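Projekt Szekeres — Greifen aus der Kiste
Protokoll der Arbeitssitzung vom 12. April

Ort: Stondora, Besprechungsraum neben dem Labor, Terkbridge per Videokonferenz zugeschaltet
Teilnehmende: Arbeitsgruppe Manipulation (Stondora), Arbeitsgruppe Lernverfahren (Terkbridge), Projektleitung
Entschuldigt: Vertretung Serndale
Protokoll: Arbeitsgruppe Manipulation

TOP 1 Genehmigung des letzten Protokolls

Das Protokoll der Sitzung vom März wird mit einer Änderung angenommen. Unter TOP 4 muss es heißen, dass die Rohdaten vor der Komprimierung gesichert werden, nicht danach. Die korrigierte Fassung liegt im Projektverzeichnis.

TOP 2 Stand der Datenaufnahme

Die Arbeitsgruppe Manipulation berichtet. Der erste Block mit 3.000 Greifversuchen ist abgeschlossen. Alle Versuche liegen mit Bild vor dem Griff, Bild nach dem Griff, Gelenkwinkeln und Greiferöffnung vor. Die automatische Bewertung arbeitet mit dem Vergleich der beiden Bilder und der Restöffnung des Greifers. Wo sich die beiden Kriterien widersprechen, wird der Versuch markiert und von Hand nachgesehen.

Terkbridge fragt, ob die markierten Versuche im Training verwendet werden dürfen. Antwort: nur nach der Handprüfung. Bis dahin sind sie im Export nicht enthalten. Terkbridge bittet darum, das in der Begleitdatei zu vermerken, weil die Versuchsnummern sonst lückenhaft aussehen.

Diskutiert wird die Benennung der Dateien. Das bisherige Schema enthält keinen Hinweis auf die Objektzusammenstellung. Es wird vereinbart, die Zusammenstellung als eigenes Feld in die Begleitdatei zu schreiben und die Dateinamen nicht mehr anzufassen.

TOP 3 Vergleich der beiden Verfahren

Terkbridge stellt die Auswertung vor. Verglichen wurden 2 Verfahren: das geometrische Verfahren, das Greifpunkte aus der Tiefenkarte ableitet, und das gelernte Verfahren, das den Griff direkt aus dem Kamerabild vorhersagt. Beide liefen mit derselben Bahnplanung und derselben Schließkraft.

Das gelernte Verfahren erreicht im ersten Griff eine Erfolgsquote von 70 Prozent und liegt damit 9 Prozentpunkte über dem geometrischen. Der Abstand kommt fast ganz aus den Fällen, in denen Objekte aneinanderliegen oder an einer Wand lehnen. Bei frei liegenden Objekten sind die Verfahren praktisch gleichauf.

Nachfrage der Projektleitung, wie belastbar der Abstand ist. Terkbridge: Die Reihenfolge der Verfahren wurde innerhalb jeder Sitzung gewechselt, die Ausgangslagen aber nicht exakt wiederhergestellt. Ein gepaarter Vergleich ist mit den vorhandenen Daten nicht möglich. Die Projektleitung möchte, dass dieser Punkt im Zwischenbericht ausdrücklich steht und nicht erst im Anhang.

Zur Art der Fehlgriffe:
Geometrisches Verfahren — häufig falsche Tiefe an glänzenden Flächen, der Greifer schließt dann über dem Objekt.
Gelerntes Verfahren — häufiger Griffe auf zwei Objekte zugleich, beim Anheben fällt eines zurück.
Beide — Kontakt mit der Kistenwand, wenn der Griff nahe am Rand liegt.

Es wird kontrovers besprochen, ob ein Doppelgriff, bei dem am Ende ein Objekt im Greifer bleibt, als Erfolg gilt. Bisher ja. Die Arbeitsgruppe Manipulation hält das für vertretbar, solange nur Ausräumen gefordert ist. Terkbridge hält dagegen, dass die Zahl damit nicht mehr mit Arbeiten vergleichbar ist, die einen gezielten Griff verlangen. Beschluss: Doppelgriffe werden künftig als eigene Klasse geführt. Die Quote wird mit und ohne diese Klasse angegeben.

TOP 4 Objektsatz und Kiste

Der Objektsatz bleibt für den zweiten Block im Kern unverändert, damit die Ergebnisse anschließbar sind. Er mischt weiche und starre Haushaltsgegenstände, darunter Plüschtier, Schüssel, Haarbürste und Becher. Terkbridge wünscht mehr durchsichtige Objekte. Die Arbeitsgruppe Manipulation schlägt vor, dafür eine getrennte Testreihe anzulegen, die nicht ins Training eingeht. Zustimmung. 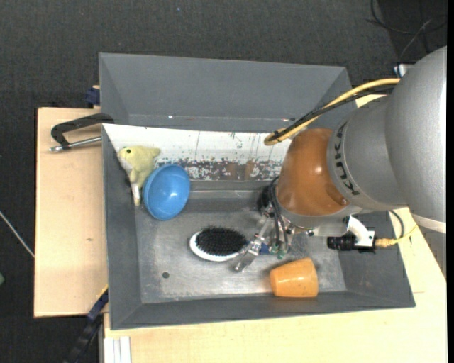

Für die Randlagen wird eine andere Regel bei der Anfahrt gebraucht. Derzeit verwirft die Planung jeden Griff, dessen Fingerspitze den Sicherheitsabstand zur Wand unterschreitet, und nimmt dann den nächstbesten Kandidaten. Dadurch bleiben Objekte an den Schrägen oft bis zuletzt liegen. Vorschlag: den Greifer entlang der Schräge neigen und erst dann den Abstand prüfen. Die Arbeitsgruppe Manipulation rechnet damit, dass die Neigung beim KUKA-Arm ohne Eingriff in die Steuerung umsetzbar ist, muss aber die Kabelführung am Flansch für die zusätzlichen Stellungen durchgehen.

Die Abriebstellen an der weißen Schräge wurden angesprochen. Terkbridge vermutet, dass das gelernte Verfahren den Untergrund teilweise mitlernt, und möchte wissen, ob die Quote in einer unbenutzten Kiste sinkt. Die Kiste wird vorerst nicht getauscht. Nach dem zweiten Block folgt eine kurze Reihe mit neuer Kiste und gleichem Modell, ohne Nachtraining.

Die Kiste bleibt während des gesamten Blocks mit Zwingen fixiert. Nach jedem Lösen ist die Kalibrierung zu wiederholen und der Zeitpunkt im Laborbuch einzutragen. Im ersten Block fehlt dieser Eintrag an einer Stelle; die betroffene Sitzung wird bis zur Klärung aus der Auswertung genommen.

TOP 5 Zwischenbericht

Die Gliederung liegt vor. Terkbridge schreibt den Abschnitt zu den Verfahren und zur Auswertung, die Arbeitsgruppe Manipulation den Abschnitt zum Aufbau und zur Datenaufnahme. Serndale soll die Schnittstellenbeschreibung liefern, die Anfrage dazu ist noch offen. Falls bis zur nächsten Sitzung nichts vorliegt, geht der Bericht mit der alten Fassung hinaus.

Im Entwurf steht an mehreren Stellen »Griffgüte«, einmal für die Vorhersage des Modells und einmal für die Bewertung danach. Künftig heißt das erste »Vorhersagewert« und das zweite »Griffergebnis«.

TOP 6 Aufgaben

Arbeitsgruppe Manipulation: markierte Versuche von Hand prüfen, Begleitdatei ergänzen, geneigte Anfahrt im Leerlauf testen, Objekte für die durchsichtige Testreihe beschaffen.
Terkbridge: Auswertung mit getrennter Klasse für Doppelgriffe neu rechnen, Textteil zum Vergleich der Verfahren.
Projektleitung: Serndale wegen der Schnittstellenbeschreibung anschreiben, Begriffe im Entwurf vereinheitlichen.

TOP 7 Verschiedenes

Der Speicherplatz auf dem gemeinsamen Laufwerk reicht für den zweiten Block nicht aus. Die Tiefenbilder des ersten Blocks werden auf das Archiv verschoben, sobald Terkbridge den Abgleich der Prüfsummen bestätigt hat.

Die nächste Sitzung findet in Terkbridge statt. Der Termin wird per Umfrage abgestimmt.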